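搬家第三周，我开始研究说明书
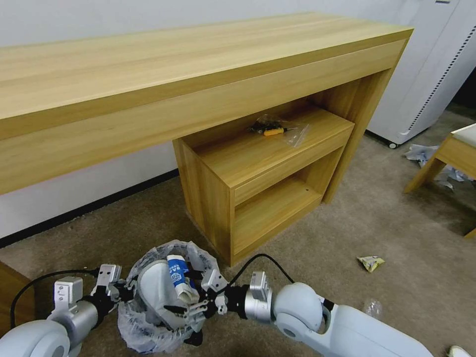 桌子底下的柜子，上面搁着一小袋东西。

搬到 Lirport 之前，我对自己的估计是：成年人，识字，会拧螺丝。三周以后，前两条还站得住。

事情从一个书架说起。书架是在 Wimemura 买的，网页上写着“两人轻松组装”。我一个人住，于是默认这句话的意思是一个人稍微不轻松地组装。说明书一共 41 步，没有一个汉字，也没有任何别国的字，从头到尾是一个没有五官的小人在做事。小人第一页就在笑。没有五官怎么笑，我也说不清，反正看着像在笑，而且是冲我来的。

前几步我做得很快，快到中途还烧了壶水。到第 30 步，小人把一块板翻了过去。问题是图上翻之前和翻之后长得一模一样，只在旁边画了个弯箭头。我盯着那个箭头想了很久：是翻板，还是翻书架，还是我应该绕到书架另一边去？最后我三样都试了，书架以一种倒立的姿势靠在墙上，楼下有人敲了两下暖气管。晚上十一点，敲得很克制，算是邻里间的初次问候。

第二天是星期六，我给 Wimemura 的客服打电话。等待音乐是一段钢琴，弹到一半总要卡一下，像琴谱也少了一页。接通后对方很客气，问我说明书是哪个版本。我说封底印着“2”。对方沉默片刻，说 2 是给带门的那款用的，我这款没有门。我说难怪我一直在找门。对方说可以寄一份新的，五到七个工作日。我问能不能发电子版，对方说电子版也是 2。

这几天我只好去读别的说明书，算是换换脑子。搬家那天全塞进了一个文件袋，倒出来一大摞。热水壶的说明书最啰嗦，用了整整一页劝我不要把它放进洗碗机，我没有洗碗机，读完却有点心虚。Vukance 的台灯走另一个路子，通篇只有一句：“请按常识使用。”我很欣赏这种信任，虽然它显然没见过我的书架。

文笔最好的是 Paju 的电饭煲。译者不知道是谁，把“保温时间过长会影响口感”写成了“米饭久候，则心意渐凉”。我把这句抄下来贴在冰箱上，贴了两天，每次开冰箱都觉得对不起谁，又撕了。同一本的故障排查表里，左栏写“饭是硬的”，右栏写“请加水”，再往下一行，左栏写“饭是软的”，右栏写“请少加水”。我从前以为这种表是给机器出毛病的人看的，现在知道主要是给我这种人看的。

还有剩下的螺丝。从小到大，我装过的每样东西最后都会多出几颗。有人说那是厂家好心给的备件，我愿意信，只是备件和漏装的长得完全一样，厂家也不给贴个条。我的做法是统统收进一个旧茶叶罐，搬一次家带一次。罐子越来越沉，里面的东西属于哪些家具已无从查考，有几样家具恐怕早就散架了，它们的螺丝倒还跟着我，从上一个城市跟到 Lirport。

新版说明书昨天寄到了，比我预想的早。封面还是那个小人，步数倒少了一些，箭头换成了实心的。我翻到翻板的那一步，这回旁边多画了一个人，两个小人一边一个抬着板子，都没有五官。

书架暂时还倒立着。书放在地上，按高矮排了一排，找起来居然挺方便。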